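Learning to love the long way home

April 2019

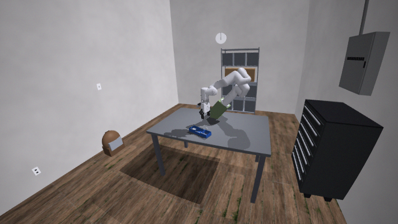 Why I started walking

I have been walking home from work since November and I can't stop talking about it, so now you all get to hear it too. My friends have had months of this already (sorry, Hidayah!) and it's only fair to share it out.

I used to take the bus. The bus was fine. I'd get on outside the Nornier building, find a seat near the back, look at my phone, and get off at my corner with no memory of the ride. Then they dug up the road by the canal and the bus started going all the way round by the hospital, and one evening I got so fed up at the stop that I set off on foot in the wrong shoes. I had a blister the size of a quarter when I got in and I was in the best mood I'd been in for weeks.

The route

There are 2 ways to go. The short one follows the main road the whole way and I only take it if it's pouring. The long one goes down behind the market, over the footbridge, along the canal past the allotment gardens, and then up the hill by the old brickworks, and oh, that hill. I hated it at first. I used to stop halfway and pretend to read the notice about dog fouling. Now I march right up it, and from the top you get the whole town with the lights coming on, and on a clear night you can see as far as the radio mast.

My favorite part is still the canal though. There's a heron who stands by the lock gate looking furious, and a man with a blue boat who always waves, and for about a week in the winter the water froze thin and made the strangest creaking sound, like a door opening very slowly. I stood there listening until my feet went numb.

Counting steps, then not

Kyrylo from work lent me his old step counter and for a while I got very into it. The long way came out at 3,070 steps from the footbridge to my front door. The next evening it said 3,242 for the same stretch, and I spent the whole of dinner trying to work out where the extra ones came from (I'd crossed over to look at a cat, that was part of it). After that I gave the thing back. I was looking at my wrist more than at the water, and I'd missed the heron!

Things that helped

Good socks, first of all. I'd always thought expensive socks were silly and I take it all back. I bought one wool pair, wore them until Liudmyla begged me to wash them, and went out and got more.

A bag that sits on both shoulders. My old one hung on one side and by the hill I was walking like a teapot.

A hat that lives in the coat pocket and never comes out except to go on my head.

Something to eat. I've tried all sorts, and an apple is best because it lasts from the market to the footbridge if you go slow. The bakery by the market sells off its poppy seed rolls cheap after five, so the apple doesn't always win.

Company, or no company

I thought I'd want music. I don't! I want to hear the geese complain. Daryna comes with me sometimes as far as the brickworks, and we've had better talks on that path than we ever had sitting across from each other in a café. I think it's having something else to look at. You can let a question hang for a bit while you both step around a puddle.

Now that the evenings are lighter I've started adding bits on. Last week I went right around the allotments and found a lane I'd never seen, with a plum tree in full blossom leaning over the wall and a bench under it that's missing a slat. I sat there and ate my roll. I want to go back when there are plums.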